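Reading time: 3 minutes

Progress Report to the Dewan Fund: Regional Grocery Supply Program

Reporting period ending 03/09/2024

1. Purpose of this report

This report sets out the work carried out by Witcombe Independent Grocers under the supply grant awarded by the Dewan Fund. It covers deliveries to member stores, changes at the Wenine distribution center, the produce labeling trial and spending against the approved budget. It follows the headings agreed with the Fund at the start of the grant.

2. Deliveries to member stores

The program now serves 115 member stores, against a target of 100 for this stage. Most of the stores that joined during the period are small-town grocers with a single loading door, and delivery windows were adjusted to suit them. Nine stores still receive chilled goods through their earlier wholesaler while existing contracts run out. They will move to the shared route as each contract ends.

Short deliveries remain the most common complaint from members. The main cause is late changes to orders for bread and dairy, which reach the picking team after the first trucks are loaded. The order cutoff has been moved forward for these two lines only, and members were notified in writing.

3. Wenine distribution center

The second cold room at Wenine is in service. Shelving in the dry goods hall has been moved to give forklifts a wider turning area, and the receiving desk has been placed next to the inbound doors. Work on the returns bay is behind schedule – the replacement dock leveler was delivered in the wrong size and had to be reordered. The contractor has confirmed that no extra charge will be made.

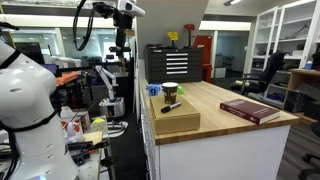
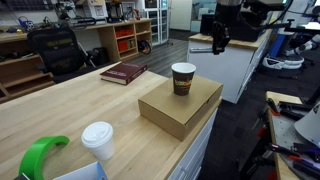

Cardboard box and paper cup on the countertop

Report prepared by the Program Manager, Witcombe Independent Grocers

4. Produce labeling trial

Fifteen stores are taking part in the trial of Ornatik shelf labels in the fresh produce section. Each label shows the growing region, the unit price and the date the item was received. Store managers report that shoppers ask fewer questions about origin, but staff find the weekly update slow when prices change midweek. A shorter update procedure is being tested in two of the stores, and the results will be given in the next report.

Loose produce has been harder to label than packaged goods. The larger label size does not fit the older display racks, and several stores have fixed labels to the price rail with clips. This is acceptable for the trial but would not be suitable for wider use.

5. Budget

Spending is within the approved total. Fuel costs were higher than planned and were covered from the transport reserve. The amount set aside for the returns bay has not been spent and we ask that it be carried forward. No other change to the budget is requested.

6. Next period

The returns bay is due to open in April. Driver schedules for the northern route will be reviewed once it is in use. A decision on extending the labeling trial will be submitted to the Fund for approval before any further labels are ordered.

Related items

Member Notice: Order Cutoff for Bread and Dairy
Wenine Distribution Center: Receiving Hours
Ornatik Shelf Labels: Guidance for Store Managers
Dewan Fund: Reporting Requirements for Grant Holders

This site uses cookies to remember your settings. By continuing to use this site you accept our cookie policy.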